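Gripper closes next to the ball in sim, hand camera view off to one side

Posted by Kjell Lindqvist, Jun 23, 2022

I have a simulated cell with one arm and a two-finger gripper, black pads on white links. The task is to pick a green ball up off the floor. I copied the setup from our Hutari cell and only changed the hand. Before the change it picked fine. Now it misses on most runs. Out of 44 runs last night it got the ball 18 times.

I save the hand camera view at the point where the arm stops above the pick position. The one below is typical.
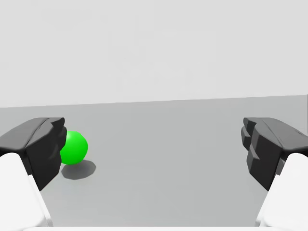
Hand camera view with the gripper open. Ball is over by the left finger.

I already checked the ball position in the scene file and it matches what the planner gets. Friction and closing force are the same as before. What else should I look at?

Kerstin Eklund

Your ball is nowhere near the middle of the gap, so I would leave friction alone for now. The line between floor and wall also slopes up a little to the right, so the hand is rolled a few degrees. Is it supposed to be?

If not, check the mount between the wrist and the new hand. When you swap hands, the tool offset and the mount rotation are two separate entries, and people often update the first and forget the second. Set the rotation to zero, move to the pick pose and save the view again. If the floor line comes out level, redo the tool offset after that, in that order. Then look at where the ball sits.

Also note that part of the ball is hidden by the left pad. It looks farther away than the finger, so check the offset along the camera direction too, and don't judge it only left to right.

Briggs

had the same thing in august, just raise the closing force

Virnunov

Closing force won't help if the ball isn't between the pads when they close. I'd do what Kerstin wrote. One more thing, restart the sim after you edit the mount. Mine kept the old values until I did.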